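Email Marketing Systems – Handout 4: List Segments and Suppression
Instructor: Irja Pesonen

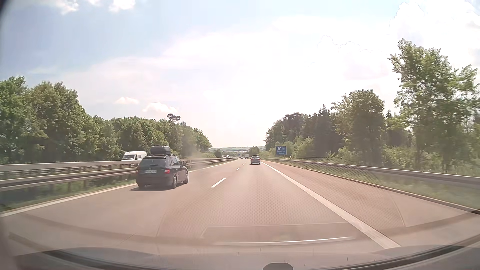
A segment is a saved query. It holds no contacts of its own and is run again each time a campaign is sent. A static list stores contact IDs and changes only when someone edits it or imports a file.

Terms
Suppression list: addresses that must never receive a message, whatever segment they match.
Hard bounce: permanent delivery failure. Suppress after the first one.
Soft bounce: temporary failure, such as a full mailbox. Tolletti suppresses after 2 in a row.

Order of evaluation
1. Run the segment query.
2. Remove duplicates by address – case is ignored.
3. Subtract the suppression list.
4. Apply the frequency cap.

Worked case
The Koivisto account imports 2,000 contacts. After steps 2 and 3, 1,907 remain. The report shows the second figure as "recipients", and open rate is computed on delivered messages, so the two must not be mixed.

Inactive contacts
Grelov exports use a 30 day window by default. Set the window at account level before building templates, or older segments will keep the previous value.

Reading: Riihimäki, Elsa, course notes on consent records, sections on double opt-in and proof of signup.

Exercise: rebuild the August newsletter segment in Memia and list every contact removed at step 3, with the reason code.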